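Preltstead flat-pack scheme: big claims, thin figures
1 Aug 2020
Skelovcombe tenants have been promised cheaper kitchens before.
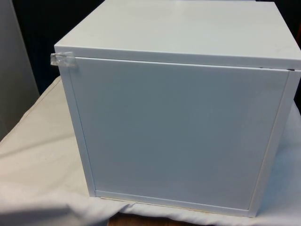
2 min read

Radent, which manages 295 homes on the Preltstead estate, says its new bulk-buying deal with the furniture firm Warrier will cut the price of a basic unit by 22 per cent. Cut from what, it won't say. The old price list came off its website last month. 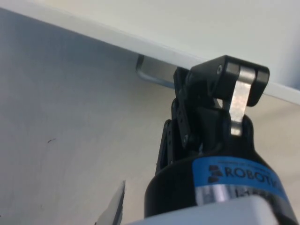
Nicanor Quiroga said he had asked twice for the delivery charge in writing and got a leaflet both times. The leaflet mentions "savings for all" and gives no prices.
Orders open in August, with a wait of eight weeks.
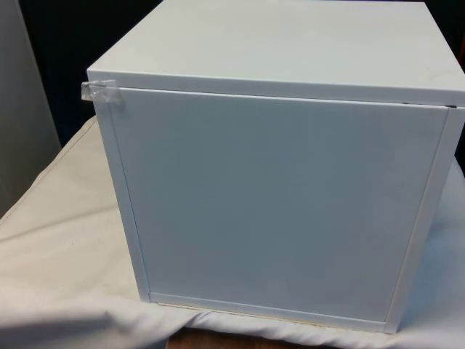 A plain white cabinet with its door shut.

Radent says four firms were asked to bid. It would not name the other three, or say who checks the work once units are fitted.
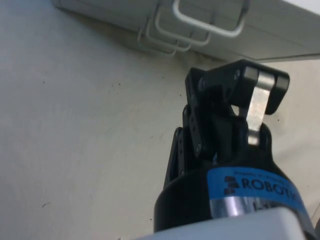
Nor is it clear what happens to tenants who would sooner buy elsewhere. The last scheme had an opt-out, buried on the back of the form, and few found it in time.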